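The Second Life of the Small-Town Lunch Counter

By ten past eleven the stools at Buline are gone. There are eleven of them, bolted to the floor in a line that bends once near the pie case, and if you want one on a Saturday you learn to come early or you learn to stand by the door looking patient. I came early. I had driven two hours with no breakfast and a firm plan to order the hash, and I was in such a good mood by the second cup of coffee that I ordered the hash and then the pancakes as well.

I have been eating at lunch counters since I was tall enough to climb onto one, and for most of those years the story was a sad one. The drugstore took its counter out to make room for greeting cards. The five-and-dime closed, then the bus depot. By the time I finished high school the nearest grilled cheese served across a counter was in the next county over, and the woman who made it was talking about her knees.

So it has been a joy, these last few years, to watch them come back. They aren't the shiny theme diners with a jukebox full of songs picked by a consultant. I mean real counters, with one cook and one person pouring, in towns where you can walk from one end of Main Street to the other before your coffee gets cold.

Brirnell is the town that got me started on this piece. It has a population of 2,000, a grain elevator, a very good hardware store and, as of last spring, three working lunch counters. Three! When I first heard that number I assumed somebody was counting the gas station. The gas station is separate.

Buline is the oldest and the loudest. It was a shoe store for decades, and you can still see the slant in the floor where the display platform used to be. The menu fits on one side of a card. The hash is made from corned beef that is cooked in the back overnight, chopped by hand, and pressed flat on the griddle until the bottom turns into something close to candy. I asked how long it stays on there and was told "until it's ready," which I accepted.

Two blocks down, Ruangrit does a completely different thing at a counter that seats seven. The family behind it ran a restaurant in the city for 23 years before moving out here to be near grandchildren, and they cook the food they like to eat for lunch: rice porridge with ginger and a soft egg, noodle soup with a broth that had me tipping the bowl, an omelet fried so hard in hot oil that the edges shatter. On Thursdays there is a pork curry. People plan around the Thursday curry. A man on the next stool told me he had moved a dental appointment for it – twice.

What struck me at both places was how much talk there was. A booth is a private room with the door off. At a counter you are all facing the same way, watching the same eggs, and it's the easiest thing in the world to say something to the person beside you. In one morning I was given directions to a swimming hole, a strong opinion on tomato cages and half a slice of rhubarb pie that its owner couldn't finish. I have lived in apartment buildings for years and gotten less out of the neighbors.

Money is part of the comeback, of course. A counter is cheap to run next to a full dining room. You need fewer hands, a smaller kitchen and a lot less rent, and the seats turn over fast enough that a six-dollar sandwich can pay its way. One owner showed me her notebook from the first Saturday she was open, with 71 tickets in it, all in pencil. By the end of that summer her best Saturday was 278, and she had bought a second toaster.

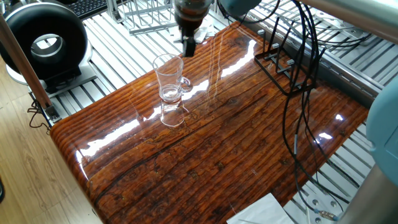 She also told me the slow hours matter more to her than the rush. Between two and four the place belongs to the regulars, who nurse one drink and read the paper and get up to refill the napkins without being asked. She makes next to nothing on them. She says she would close before she'd hurry them out, and I believe her, having been allowed to sit there for an hour and a half with a notebook and an empty plate.

The third counter, Indau, is the newest and the one I keep thinking about. It opens at five in the morning for the elevator crew and closes at one, and it makes its own bread. The toast alone is worth the drive. It comes thick, buttered all the way out to the crust, with whatever jam was put up most recently, and mine was sour cherry. I ate it slowly. Then I ordered it again, and the cook laughed at me, and cut the second round even thicker.

If you go, bring cash, because only one of the three takes cards. Sit down next to somebody. Ask what's good, and order it even if it's liver. All three counters will be open late on Sun 16 April for the town's spring supper, when you can carry your plate from one to the next, and I have already told my family where to find me. Get to Ruangrit first. The omelets go fast.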